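Uvham manipulation group, Vestisbridge
Minutes of the progress meeting, 28 June 2026

Minutes of the previous meeting were accepted with one correction: the grasp labels were finished in February, before the new wrist mounts went on.

1. Bottle task, two-handed policy

The group went over the results for the policy trained on head and wrist views together. The training set is now 1051 demonstrations, all with the bottles lying flat on the green table. The test was 50 trials for each version, with the same starting layouts used for both.

Head view only: 31 completed.
Head and wrist views: 44 completed.

A trial counts as completed when the bottle is lifted clear and set down in the marked area without a second grasp. Most of the head-only failures were on bottles lying side by side, where the fingers closed on two at once.

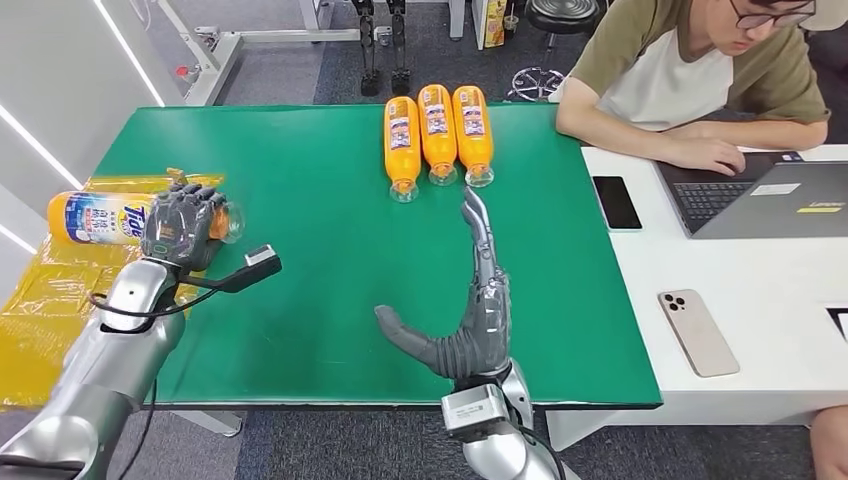
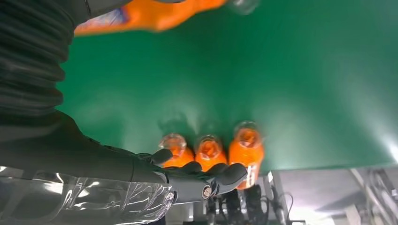
Bottle task, head view first, then a wrist view.

It was asked whether the gain comes from the wrist views or just from having more image data per step. This can't be answered from the current runs. Agreed to train a third version with the head view at higher resolution and no wrist input, on the same 1051 demonstrations.

Motion blur in the wrist views was discussed. One suggestion was to drop blurred images from training. The other was to leave them in, as the policy will meet them at run time anyway. Agreed to leave them in for now and report both if time allows.

2. Labelling

The second labeller's grasp labels matched the first on 94 per cent of a shared sample. The rest were mostly disagreements over when contact starts. The Younis labelling guide will be changed to say contact starts at the first finger touch, whichever finger it is.

3. Report

The Firow report needs the failure table and a short section on method. Colour coding in the table is to be replaced with plain codes, as the last one was unreadable in print. Draft limit is 3 pages.

4. Other business

Spare cable clips to be ordered. Log files older than the February runs can be moved to the archive centre.

Actions
Third version: training to start this week.
Labelling guide: update and recirculate.
Failure table: first draft for next meeting.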